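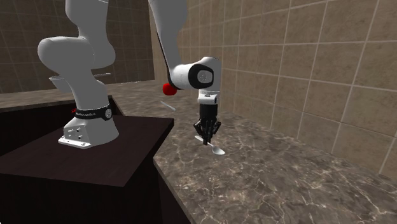 Ticket 894 - Kitchen extractor fan trips the breaker, Visville guest house. Opened by Csaba Simon. The fan over the cooker runs well for a short time and then the breaker for the whole kitchen goes off. It started in April, after the wall works were finished, and at first it was only once a week. Now it is every evening. The kitchen has brown tiles on two walls and a brown marbled worktop, so please plan the cable route in a way that we do not need to break any tiles. The same tiles cannot be bought any more, I already asked in two shops.

What I tried before writing:
Switched off the fridge and the kettle, then started the fan alone. It still trips.
Cleaned both grease filters with hot water and soda. No change.
Used the fan on speed one only. It holds longer, but it trips in the end.
The cooker without the fan never trips.

Reply from Győző Lakatos, Lakatos Electrical
Thank you for the clear list, it saves us time. Please tell me two things: what is written on the breaker, and does it go off with a loud click at once, or only after some minutes? Please do not put a bigger breaker in the meantime.

Reply from Csaba Simon
There are two devices side by side. The one which falls down is the wider one with a test button. I measured the time with my phone: 105 seconds on full speed, then off. On speed one I did not measure. The fan is a Tallitz, the label inside says 900 m3/h, the rest is under old grease.

Reply from Győző Lakatos
The wide one is the residual current device, so we are not looking for an overload. Some current is leaking to earth. When the motor gets warm, the insulation can become weaker, and this would fit with your time. It can also be moisture in the junction box behind the hood. Leave the fan unplugged until we come.

Visit note, October 31, 2023, Jayson Baluyot
Opened the hood from below, no tiles touched. Junction box dry, terminals tight. Insulation test on the supply cable is good. Insulation test on the motor: good when cold, poor after it was running. The motor is the fault - the cable can stay where it is. Fan left disconnected and labelled. The rest of the kitchen is safe to use.

Reply from Csaba Simon
Thank you, Jayson was very tidy. Is it worth to repair the motor, or should I buy a new hood? This one was here when we took over the house, I think from the year 2000.

Reply from Győző Lakatos
I would change the hood. Please choose one with the same width and the duct outlet on top, and send me the data sheet before you pay. Status changed to: waiting for customer.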